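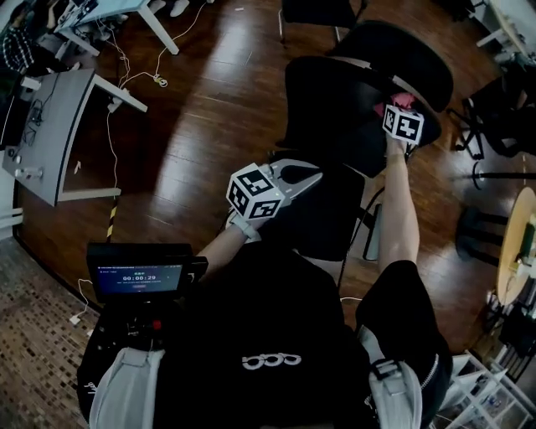

December 2020. Panic button bench work, Nuttall units, continued. The question is still how long it takes from a cashier pressing the button under the counter to a message reaching whoever is on the other end. The store in Clurndale wants the whole chain done well under half a minute, and half a minute is a long time if someone is at the register with a gun. 

Setup same as July. Receiver on the shelf over the bench, phone line through the simulator, dispatch end played by the old laptop. Fresh batteries in all the buttons. Heater off, as it put noise on the line last time.

Did 26 presses with the stock firmware. Median 7 seconds from press to message on the laptop. Worst was 16 seconds, and that one came right after the receiver had been idle over lunch. Pressed again straight after and got 4. So the first alarm after a quiet spell is the slow one, and in a real store the first alarm is the only one that counts. Need to find out if the receiver is dropping its connection when idle or if it is the dial-out side.

Tried turning off power saving on the receiver. The menu accepts it, but the setting is gone after a power cycle. Wrote to Bustisier (they supply the receivers) asking if there is a newer build that keeps it. No answer yet.

False alarms. Dropping a button on the floor from counter height did not set it off. Leaning on it with a knee did, more than once. The bracket from Prosov has a raised lip that ought to help but it sticks out enough to catch on an apron. Macarena Segura thinks we should recess the button instead and go with a two-finger press. I am not sure people can manage a two-finger press with shaking hands. Her point is that clerks who get blamed for a false alarm stop using the thing, and I agree with that part.

Message text. The laptop shows store name, button number and time. It does not say where in the store the button is. Dispatch would get "button 4" and have to look it up on a sheet. Changed the labels by hand to "front registers", "pharmacy", "break room", "loading dock". The receiver cuts them off if they are too long, so "loading dock east" came through as "loading doc". Kept them short for now.

Silent mode works – no beep at the button, no light on the face. The receiver itself still clicks when the relay closes. You can hear it across the workshop. It has to go in the back office, or in a box with some foam.

To do:
Idle test overnight, first press in the morning, log the time.
Chase Bustisier on the firmware.
Make a recessed bracket and try it with gloves on.
Ask the store if break room staff get the alarm too. The draft plan only mentions managers.
Relabel the spare buttons before they get mixed in with the July ones.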